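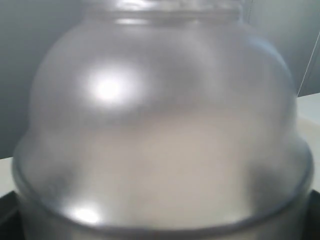 Steeping is the rest time that an e-liquid needs after mixing, so that flavor and nicotine spread evenly. Fruit recipes need around 2 days, and tobacco recipes need much longer. A jar with a narrow neck and wide shoulders is good for a larger batch – less air touches the liquid.

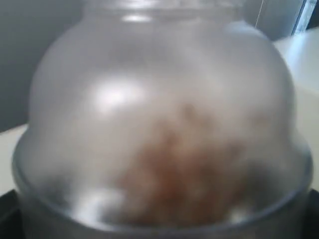
Write the mixing date on every batch. For homework, read Hauser's notes on the Skollmont recipe, pages 2 to 5. 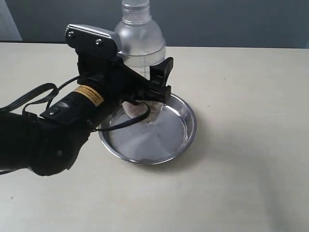
Custard recipes are for March, with Flora Chisholm.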